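Renberg hand gripper kit, bought for a school robotics club
Reviewed by Mateja Ristić
4 out of 5

Our club at Linwood had $446 left for the year, and I spent 80 of it on this. It's a two-finger gripper you hold and squeeze yourself, so the kids can work out how to pick things up before they ask a motor to do it. The manual says assembly takes one evening. It took six students two meetings, and one of those students was me.

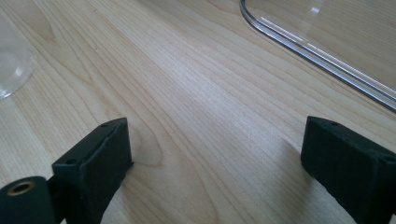

The parts fit well once you stop believing the diagrams. Step 5 is printed twice, with different screws each time, and we went with the second version on a hunch. Rok Tomić has since rewritten the whole page in pencil, and his is the one we use.

The squeeze action is smooth and the spring is kind to small hands. Flat things are another story – a playing card will humble you for a full afternoon.
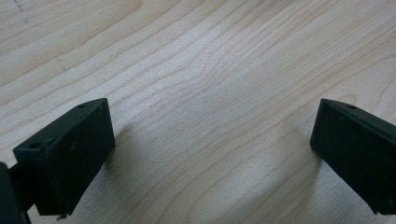

Spare parts are where Renberg earned my goodwill. I emailed in January about a lost bracket and had a new one before I'd finished blaming the eighth grade. The fingers are plain black blocks with small round holes along the top rim, and Mimoza Petek has already designed three attachments for those holes, including one she won't explain.

I'm taking off a star for the manual. Would buy again, and probably will, given where the last bracket went.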